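Search tickets
Enter keyword or ticket no.

Perron inventory sync: stock counts not updating after import
Status: Resolved
Opened: 11 Jul 2022
Reported by: Kirsten Penner
Product: Perron stock module, Clekari connector

Problem
Nightly import from the Irkness warehouse completes with no error, but stock counts in the web store stay at the old values. The file holds more than 3000 rows. Counts for the first 2000 rows are correct. Rows after that keep the values from the previous import.

Checked first
Restarted the connector. No change. Ran the import by hand with a file of 100 rows and all counts updated. Ran the full file again and got the same result as the nightly job. Disk space and database locks were normal during both runs.
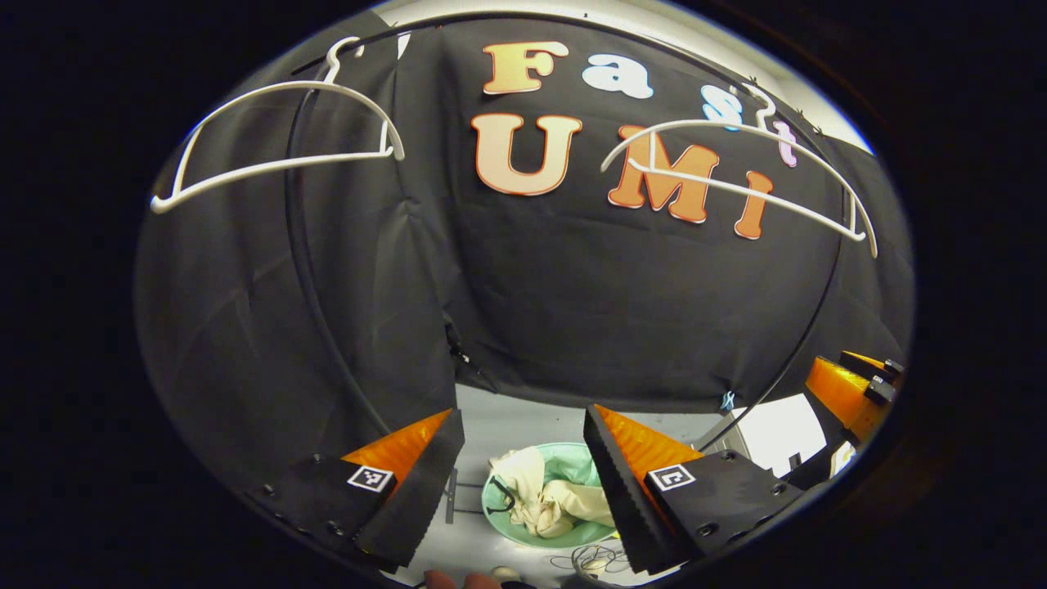
The import log shows the full row count as read. The connector log shows a lower number as written, and the job is still marked complete. The two logs use different time zones, so compare them by job number.

Cause
The batch limit in the Clekari connector had been set back to its default of 2000 by the April update. Rows over the limit were dropped without a warning.

Fix
Open the connector settings, go to Batches, and set the import to split files. Save, then restart the connector. The full file now goes through in 4 batches and the read and written counts match.

Notes
The Trerkari store uses the same connector version and needs the same change. A request to have the job fail when the counts differ has been logged separately. Reporter confirmed the store counts after the next nightly run. Closing.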